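Skamden patterned spatula, thin metal blade, teal zigzag
Kitchen > Hand tools > Turners and spatulas

The spatula that has gone missing from more holiday lets than any other item we supply, which we have decided to take as a compliment.
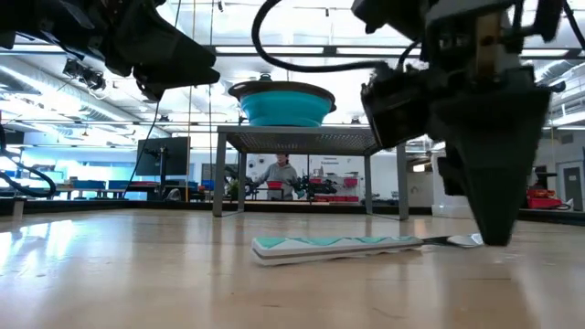

We have stocked the Skamden for long enough to have opinions on it. It was bought in as a filler line one August, to bulk out an order that fell short of free carriage, and has since outsold most of the things we were serious about. Customers say they like the pattern. We think they like the blade and are too polite to be seen getting excited about a blade.

It is a thin one. That means it goes under a fried egg without a struggle and lifts a biscuit off the tray with its bottom still attached. It also means you should not use it to open paint, free a frozen drawer or lever the lid off a tin of treacle. We mention these three in particular as we have had one back from each.

The handle is white, with the teal zigzag printed along its length. White handles and turmeric do not get on. Wipe it soon after a curry and you'll be fine, leave it overnight in the pan and you will own a yellow one.

Details

Length: 36 cm, end to end
Weight: 107 g
Handle: white, printed teal pattern
Blade: thin metal
Heat: handle safe to 200 degrees C, for short spells. Do not rest it on the rim of a hot pan while you answer the door.
Dishwasher: yes, top rack. The print lasts longer if you wash it by hand, but we know what people are like.
Non-stick pans: no. Metal blade. Please see the Korkby, further down.
Hanging hole: no. We have asked.

What it is good at

Eggs, drop scones, fishcakes, flatbreads, anything that has to be turned over in one piece in front of guests. It's handy for getting the first slice of a traybake out, traditionally the slice that gets eaten standing up by the sink. The blade has a bit of give in it, so you can press it nearly flat to the pan and slide.

What it is less good at

Burgers of any ambition. A heavy patty will make the blade bow, and you will have a moment of doubt halfway between the grill and the bun. Buy something stiffer for those. The Lysenko turner is uglier, twice as thick and will pick up a brick.

Goes with

Tidura lidded bowl, turquoise. A near enough match for the zigzag that people assume it was planned. Ridged sides, dark brown lid with a knob in the middle. Good for batter, salad or the leftovers you fully intend to eat.

Korkby soft-edge turner. For non-stick pans. Slightly clumsy, very forgiving.

Lysenko heavy turner. See burgers.

Questions we get

Is it suitable for left-handers? Yes. The blade is the same both ways round, and so is the pattern, more or less.

Will the pattern wear off? In time, starting where your thumb goes. Our shop one has been in daily use at the staff hob and is now plain for a thumb's width and perfectly cheerful everywhere else.

Can I buy just the handle? No, but we'd love to know why.

Does it come in other colours? There was a mustard. It sold badly and we miss it.

Can I have it engraved? Keisha Greenberg at the counter will do initials on the blade, up to 7 characters including spaces. She won't do jokes on it any more, following a wedding order.

Delivery and returns

Posted in a card sleeve that fits most letterboxes if the person delivering it is patient. Unused spatulas can come back for a refund within the usual period. Used ones can come back too if something is wrong with them, but please wash them first. We can tell what you had for breakfast and would prefer not to.

Trade orders for lets, cafes and village halls: ring the shop before noon and ask for the kitchen desk. Spares are sold singly, and if you run a holiday let we suggest you buy some.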